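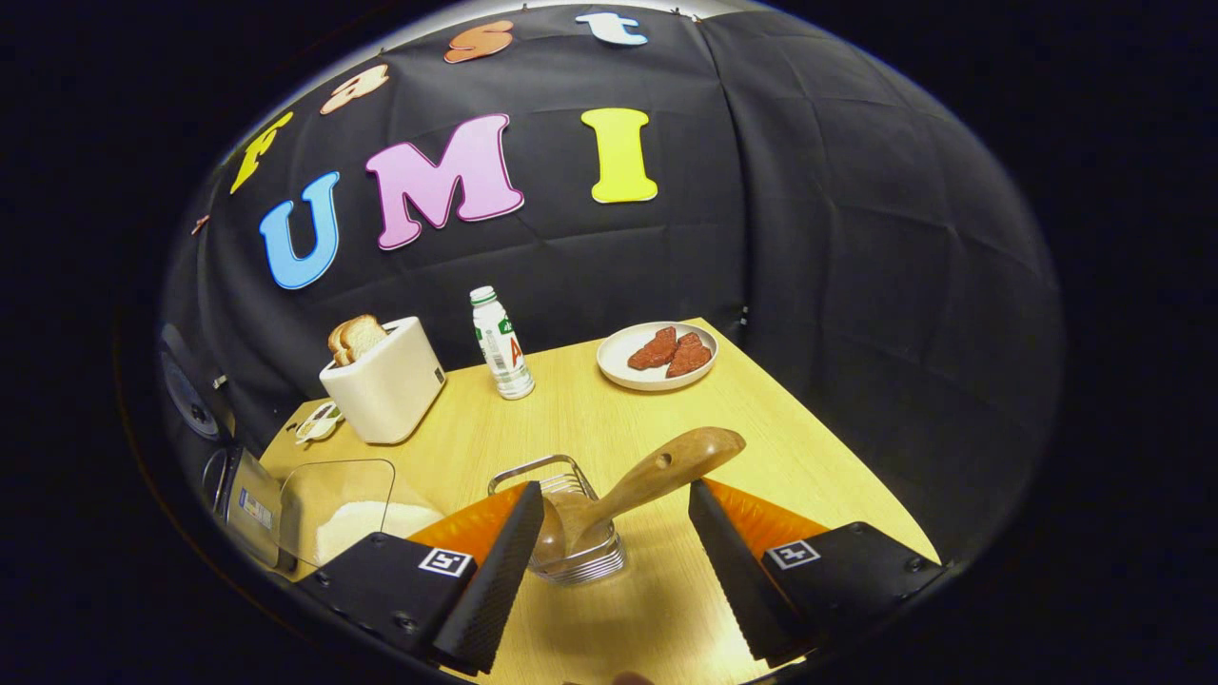 Gripper at the spatula rack, kitchen table station.

Derkari Manipulation Group
Minutes of the safety and fault review, May 30, 2020

Present: recording team, hardware, software, building safety. Apologies from the Cinov office.

1. Minutes of the April meeting
Accepted with one correction. The spare finger sets are stored at Kartha, not at Olamov.

2. Jaw fault on the hand-held gripper
Hardware reported that the left finger stopped closing fully partway through the spatula task. The operator kept recording for 50 more takes before the gap was noticed on playback. A screw in the left housing had backed out and the finger carriage was riding crooked. No one was hurt.

The screw has been replaced and thread locker applied on both sides. Hardware ran 200 open and close cycles on the bench afterward with no change in the gap.

Building safety asked whether a fingertip could be caught between the jaws if the carriage jumped. Hardware said yes, at low force. Agreed that operators keep the free hand behind the housings while the trigger is in use.

3. Effect on the recordings
The set stands at 2,032 takes. Software proposed dropping only the takes where the measured jaw width disagrees with the trigger position. Recording would prefer to drop all 50 and do them over. After some discussion the second option was agreed. Software will still run the width check on the full set and report the result.

4. Arm stop at Olamov
The arm running the trained spatula policy went past the rack and pressed into the table until the force limit tripped. Cause not settled. Software suspects the bad jaw widths, but the camera mount had also been moved that morning. The arm stays at reduced speed until item 3 is closed.

5. Checks before each session
Screws on both housings to be checked by hand, markers to be checked for lifting corners, jaws closed on the gauge block. Stop and repeat the check every 60 minutes. The sheet goes on the inside of the cabinet door.

Actions
Recording: redo the 50 takes.
Software: width check on the full set, camera mount calibration at Olamov.
Hardware: inspect the other grippers, send two finger sets from Kartha.
Building safety: add the free hand rule to the operator card.

Next meeting to be set once the width check is done.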